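Murkberg Shared Studio - Questions we get a lot

Last updated 11/07/2023. Ask for Catríona Ó Gríofa if yours isnt on the list.

How do I book?
Online form or phone. Ext 1179. Form is faster.

Can I just turn up?
If a table's free, sure. Members first though.

What does a day pass cost?
$19. Card only. No refunds after noon, you can move the date once.

Where do I park?
Behind the Sarkar building. Gate code 2923, press hard. Not in front of the bakery please, they tow.

What are the tables like?
Light wood grain, flat, big enough for most projects. Use a cutting mat if you have blades. No glue straight on the top, no hot pans. Wipe down when done. 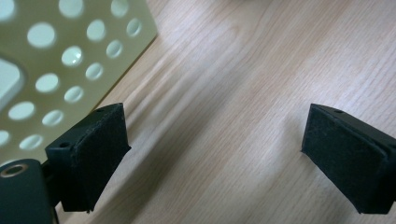
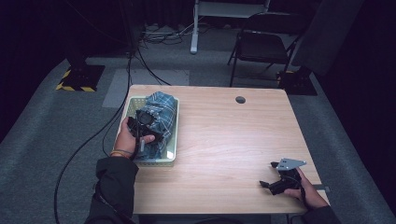 Tabletop close up, and a table with the curtains around it.

Can I leave stuff overnight?
Members yes, day pass no. Label it. Unlabeled things go to lost and found and get donated in May.

Is there wifi?
Yes. Network is Viter, password on the card at the desk. Slow after lunch.

Kids?
Over 12 with an adult. Under 12, Saturday mornings only.

Food and drink?
Drinks with lids ok. Eat in the kitchen. Fridge gets emptied on Fridays, no exeptions.

How many guests can I bring?
2 per member. Sign them in.

Who do I tell if something's broken?
Jenő Kozma, or leave a note in the red book. Dont try to fix the lamps yourself.

Do you do gift passes?
Yes, at the desk. Good for a year.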